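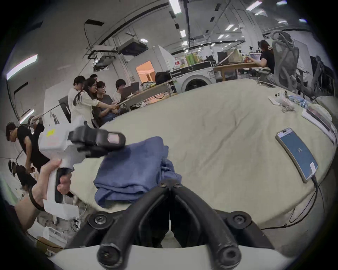

Gripper setup, with the blue cloth in the middle of the sheet.

Student Project Report: Who Owns the Class Song?

So my project started with a song. Our music tech class at Jillavton wrote one together last spring (seven of us, all in one room, all talking at once) and then a local coffee chain, Vonmont, asked if they could use it in a short online ad. Everyone said yes right away, and then we found out we had no idea who was allowed to say yes. I picked that as my topic and I'm really glad I did!

I started by reading about copyright in plain language guides at the library. The first thing that surprised me is that a song usually has two separate copyrights. One is for the song itself, meaning the melody and the words, and the other is for the recording. I had always thought of them as one thing. In our case the song was written by the whole class, but the recording was made by three people who stayed late and used the good microphones. Did those three own the recording, or did we all? I went back and forth on this for a week.

Then there was the drum loop. We had pulled it from a sample library called Kong, which the school pays for. I went and read the license, all of it, and it took me most of an evening. You can use the loops in your own songs and even sell the songs, but the school version says "for coursework" in one place and "for any original work" in another. I wrote to their help desk and got a polite answer back saying the coursework line was the one that counted. That meant the ad was out unless somebody bought the regular license or we swapped the loop. We swapped the loop. I played the new one on a practice pad and it's a little late on the fourth beat, but I like it better - it sounds like us.

The next part was getting everybody to agree on paper. I found a thing called a split sheet, where each writer puts down a name and a percentage and signs. I made one and passed it around. Six people signed the same day with equal shares. The last person wanted a bigger share for writing the chorus, and fair enough, the chorus is the part people hum. We ended up giving the chorus a bit extra and taking it evenly from the rest. It was an awkward lunch period, but I learned more from it than from the reading.

For comparison I looked at how Ustside handles this. It's a student-run label that puts out one compilation a year, and they have four pages of rules on their site. Their artists keep everything and the label only gets permission to post the tracks for one year. I borrowed that idea for our letter to Vonmont. We gave them permission for the one ad, online only, until the end of June, with the class credited in the text under the video. They asked if they could also play it in the stores and we said that would need another letter. I felt very grown up typing that.

Things I'd do differently: fill out the split sheet before we record anything, keep a list of every sample while we're working, and ask about the school license first. I also never got a clear answer on whether the school has a claim because we used its room and its gear. The student handbook talks about inventions and papers but has nothing on songs. I've asked the office and I'm still waiting to hear.

Jillavton Student Projects | Contact | Copyright remains with the student authors | Back to top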